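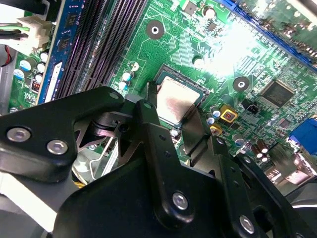

Veltstead Parts Recovery Group
Minutes, February meeting, 2 p.m.

1. Previous minutes
Agreed. The Marby collection is carried forward.

2. Desktop boards
The Hodden lot is to be stripped on site. Raise the retention lever and frame fully before lifting the processor – pins are in the socket, so no fingers or cloths near them.
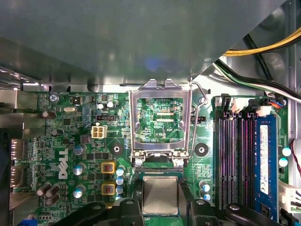
3. Storage plate
The grey plate has a framed pocket for the processor and slotted housings for memory.

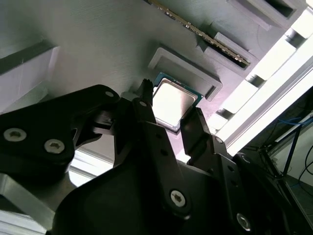
Fit to be checked with 6 processors before more plates are ordered. Budget limit stays at 200.

4. Any other business
Valdovinos quote for trays not yet received. Item deferred.

Next meeting: Saturday, same room.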